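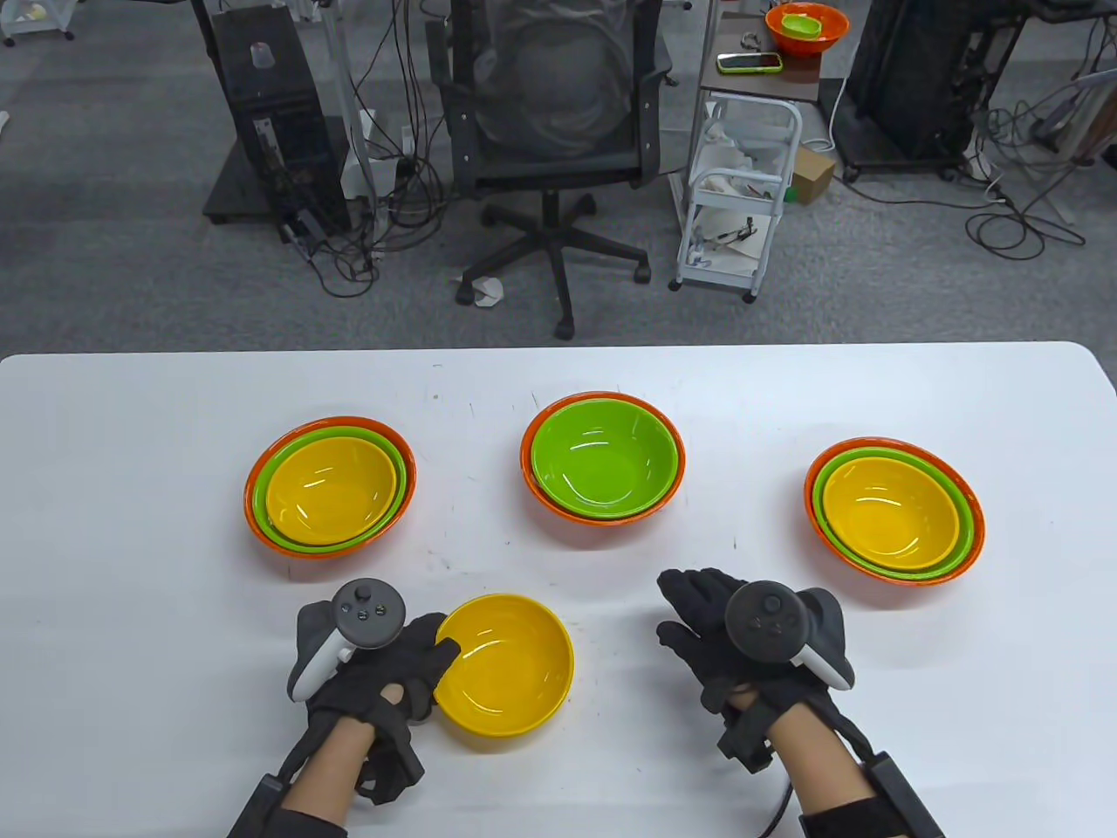
Adoración Montes wrote in after the previous posting that the title "case documentation specialist" gave applicants no idea whether they would be talking to pastors or typing all day. The answer is mostly typing, with a call to a pastor or a lawyer on most working days. The title stays the same, and the description has been rewritten.

Case Documentation Specialist, Religious Liberty Desk
Plurnon, Bradstead office
Full time, fixed term of 11 months, renewal possible
Start: September

Plurnon records incidents affecting churches and house fellowships: closures, detentions, refused registrations, damage to buildings, and loss of work or schooling tied to religious affiliation. Records go to partner ministries, which use them to plan legal aid and family support, and to prayer networks in shortened form. The desk closed last year with 539 verified records out of over 700 submitted.

Duties

The specialist takes incoming reports from partners, assigns each a record number, and works it through to one of three outcomes: verified, held, or declined. A report is verified when two independent sources agree on place, date and type of incident. Reports that rest on one source are held and reviewed every month. Declined reports are kept with a note giving the grounds, and the partner who sent the report is told in writing.
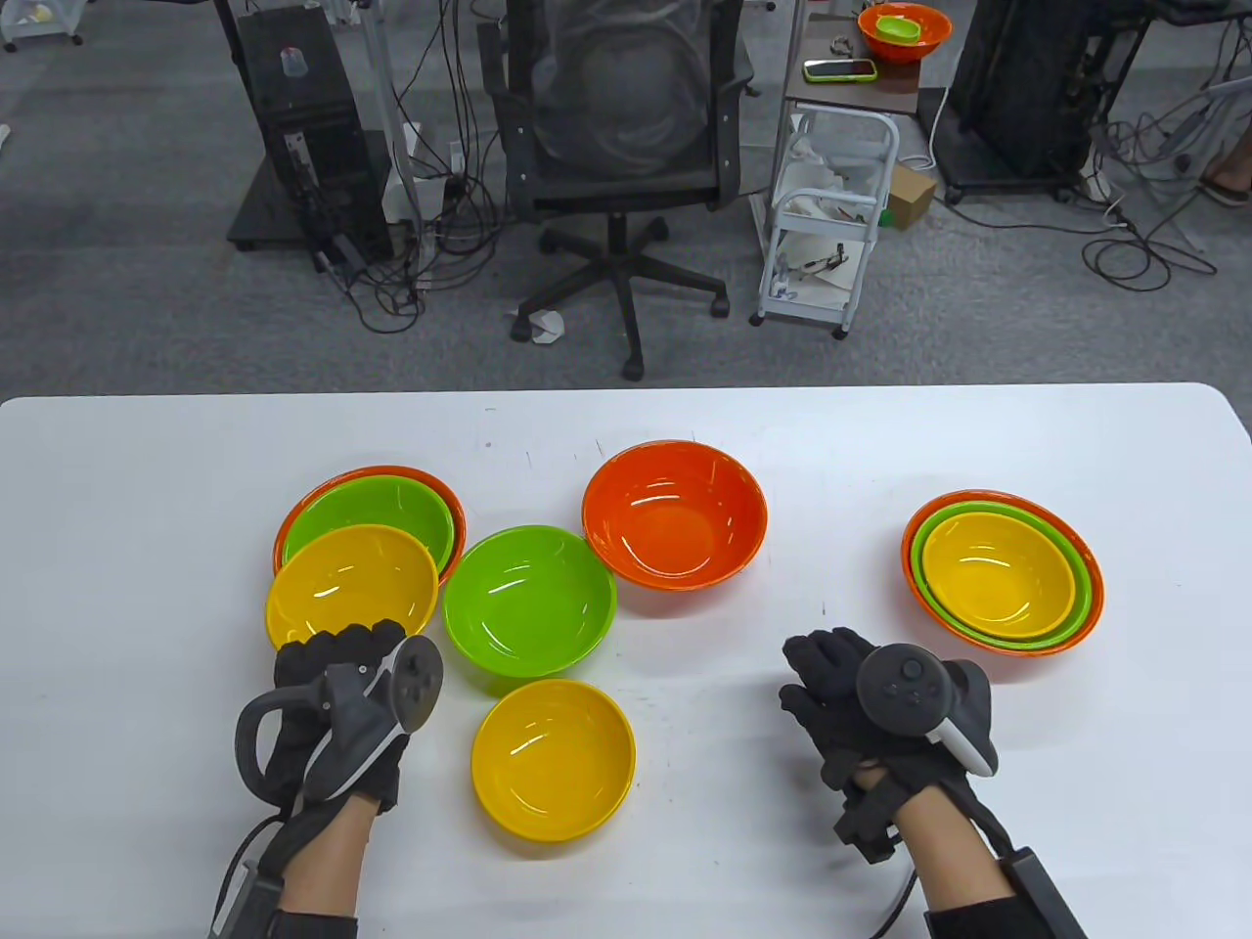 Duplicate handling takes up a large share of the week. A single church closure may reach the desk as a phone summary, a forwarded letter and a line in a partner's newsletter, each with a different spelling of the town. The specialist decides which entries belong inside a larger record and which remain separate. In database terms the first kind is the green bowl nested in the orange one at the left of the table, and the second is the green bowl resting on its own in the center. Nested entries keep their own source field. They are never merged as text, and a parent record may be split again if later information calls for it.

The specialist also:
– maintains the place-name list for the Jerkent file, including older and local spellings
– removes names, addresses and family details from anything that leaves the desk
– writes the monthly summary for partner ministries, four pages at most
– answers correction requests from partners
– attends the Casado review call, held at 7:00 a.m. Bradstead time to suit field staff

Casado is the shared intake system used by Plurnon and its partners. Training is given in the first weeks. Prior experience with it is not expected.

Source assessment

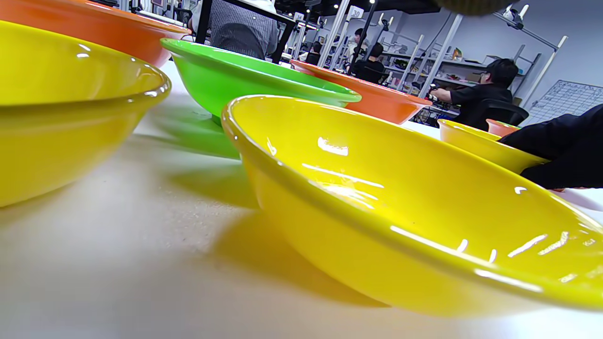
Applicants should be comfortable judging how a source knows what it says. The desk grades sources by access (was the person present, told by someone present, or told later) and separately by record of accuracy. The two grades are not averaged. Closeness to an event is worth a good deal, but it can also block the view, as the yellow bowl at the left partly hides the orange one behind it. A church member who was at a raid may know nothing of the court order that preceded it, and a lawyer who has the order may not know who was at the meeting. Both statements go in the record, attributed and unharmonized.

Requirements

– Two years of work in case files, court records, newsroom research, archives or a similar field
– Clear written English, with reading ability in one other language used by the desk (Arabic, Amharic, Farsi, Hindi or Spanish)
– Steady use of spreadsheets and a relational database
– Agreement with Plurnon's statement of faith and its confidentiality policy
– Right to work in the country of employment

Travel is not part of this post. Saturday cover rotates among desk staff and is repaid as time off in the following week. Some of the material is distressing, and staff may hand a file to a colleague without giving a reason.

How to apply

Send a resume, the names of two referees and a one-page sample of factual writing with all personal details removed. Do not send real case material. Shortlisted applicants complete a timed exercise using a prepared set of reports, followed by an interview in Bradstead or by video. Applications stay open until the post is filled.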